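Stripers in Muvdale Harbor this late??

tidewrack_jo
December 20, 2020
Walked down to the Muvdale town pier before breakfast and there were stripers chasing silversides under the lights. In December! I thought they all cleared out by Thanksgiving. Anybody else seeing this?

Postadden15
Schoolies, right? A few hold over every winter in the Fanell River. It's the warm water from the plant. Nothing new.

tidewrack_jo
Not all schoolies - one was 2 feet easy. And the pier is nowhere near the river.

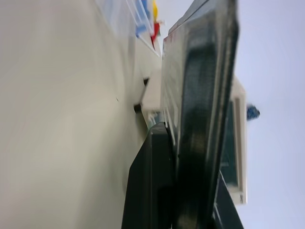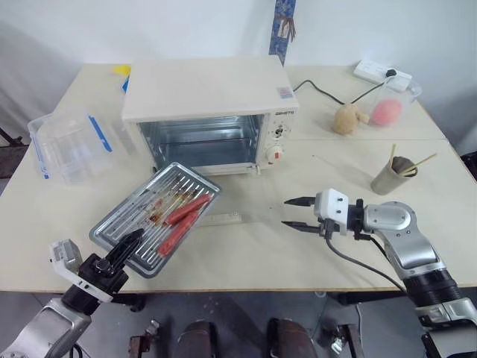 Anyway, I went back at slack tide and they'd moved off toward the breakwater. Gulls were still on them.

iraklis_m
I logged 121 fish off that breakwater last April and every one was skinny. Holdovers don't eat much. If yours were feeding hard I'd call them late migrants.

Postadden15
Sorry, don't buy it. Water's been too cold for migrants for weeks. Did you take a temp?

tidewrack_jo
No, my thermometer's in the other truck. Will try tomorrow.

rungnapa_s
Could they be hickory shad? They fool me under lights all the time, and shad stick around later.

tidewrack_jo
Had stripes, I'm sure of it. But I'll bring the net and check.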